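Moving my blog to a new theme (and what it did to my evenings)

Posted in Blog stuff, November

So if you've been here in the last fortnight you may have noticed the place looks different. Bigger text, menu on the left, and for one alarming evening no menu at all. I've finally changed the theme, after putting it off for years, and a few of you asked how it went, so get yourselves a cuppa.
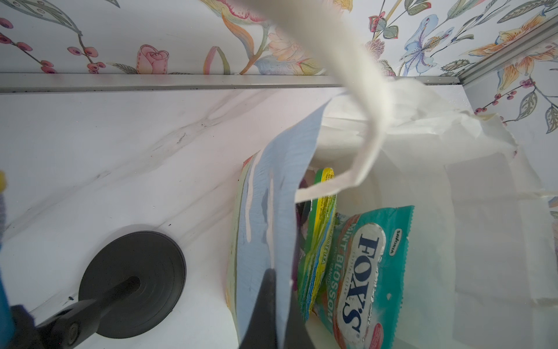

Kianoush Azimi
Blogger, tinkerer, Estbridge

My old theme was called Prato and I loved it. It was plain, it was quick, and I knew exactly which bits of it I'd broken. But it hadn't had an update in ages, and every time I logged in there was another warning along the top of the dashboard. Then the comment form stopped working on phones (sorry to everyone who typed out something long and lost it!) and I thought, right, come on then.

I tried four or five free themes on a test copy of the site first. Please do the test copy. My host, Nolent, has a button for it, tucked under the backup settings where I'd never looked, and it took a few minutes. I ended up with one called Magalhães, mostly because the headings are nice and it doesn't come with a slider. I can't stand sliders.

The switch itself was one click. Everything after that was the work. My sidebar widgets all landed in the footer in a heap, the search box vanished, and the little bits of custom CSS I'd collected did either nothing or something awful. One of them turned every link on the recipes page white – on a white background, so well done me.

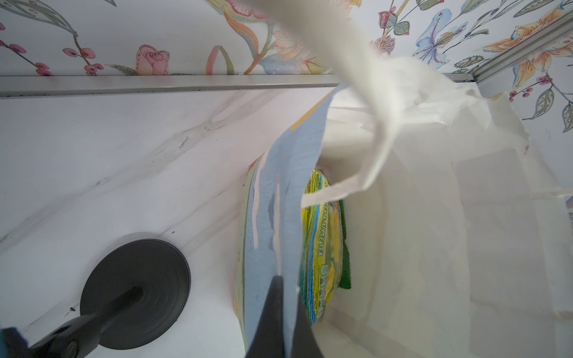 And the thumbnails, oh dear. The old theme cropped featured images to a wide strip, and the new one wants squares, so half my posts had a picture of somebody's elbow at the top. There's a plugin that goes back through your media library and makes all the sizes again. Mine had 691 images in it, which I'd never have guessed, and I left it chugging away while I made tea. It stopped once near the end and I had to start it off again, but it picked up where it left off.

While I was in there I changed the biggest size to 1000 by 1000, as some of my older uploads were enormous and straight off the phone. Pages do feel quicker now, though I didn't time them before so don't quote me. 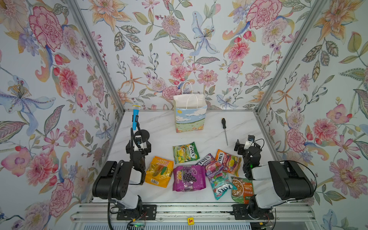

Snack packets, a gift bag and a lot of flowers on the walls.

Next job was the categories. I had roughly 100 tags, most used once, including "bread", "Bread" and "breads". I've merged what I could and deleted the rest. If you'd bookmarked a tag page it may have gone, so try the search box, which is back, top right.

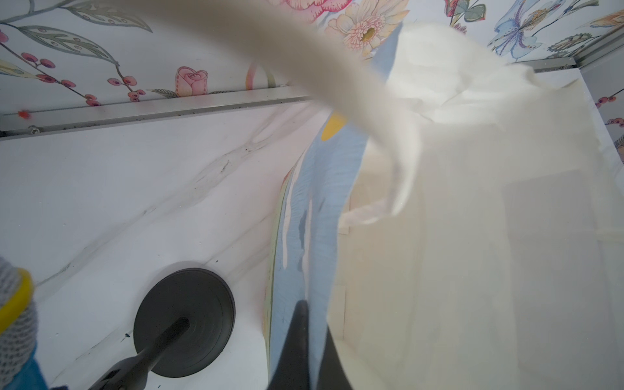

Pale folds against the flowery wallpaper.

Still on the list: the contact page looks squashed on a tablet, and the dates have gone American again even though I've told it twice. If you spot anything else that's wonky, leave a comment and tell me what you're reading on. The form works on phones now, I've tested it on mine and on my sister's.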